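Washing down walls before painting — sugar soap or just water?
Namlow Home Forum > Decorating > Walls and ceilings
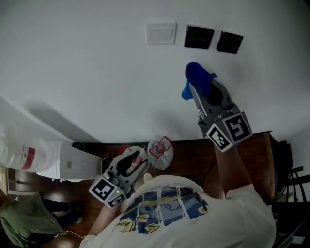 Original post
dreno_lass, 25 January 2019
Hello all, and sorry in advance for the length of this. We're finally getting round to the back bedroom, which hasn't been touched since we moved in, and I've got myself in a muddle over the washing down. My mum always swore by sugar soap on everything, ceilings included, but the chap in the paint shop told me a damp cloth would do and I'd only be making work for myself. The old paint is a matt emulsion, a bit grubby near the light switch and behind where the bed was. Do I really need to do the lot?

Reply 1
skirting_bored
Welcome to the madness! I'd side with your mum. I did our hall and landing with plain water a few years back and the new coat came away in little flakes beside the radiator, right where everybody puts their hands. Sugar soap, start at the bottom and work up so you don't get runs down the dirty bit, then rinse it twice. The rinsing matters more than the soap, in my opinion — people skip it and then blame the paint.

Reply 2
Ledesma Lodger
Can't agree, I'm afraid, though I'm sure your hall looks lovely now. Old matt drinks up water, and if you go over a whole bedroom with a bucket you'll be waiting days for it to dry at this time of year. I dust with a soft broom, wash the greasy patches only, and leave it 8 hours with the window open a crack. I've painted every room in this house that way and a few of my sister's too.

Reply 3
skirting_bored
Fair enough for a bedroom, but I wouldn't risk it in a kitchen!

Reply 4
oldputty
You're both right, depending on the wall. Rub a damp white cloth over a patch near the ceiling and look at it. If it comes away grey, wash the lot. If it comes away chalky, that's a different problem and you'll want a stabilising coat first. Don't go mad with sandpaper either, 100 grit on the filler and something finer to finish.

Reply 5
dreno_lass
Thank you all, you're very kind. I tried the cloth and it was grey by the door and perfectly clean by the window, so I suppose I'm doing half a room! Does anyone know if the Skullell rollers shed fluff on the first coat?

Reply 6
Ledesma Lodger
Mine did. Wrap it in masking tape and peel it off before you start, that gets most of it.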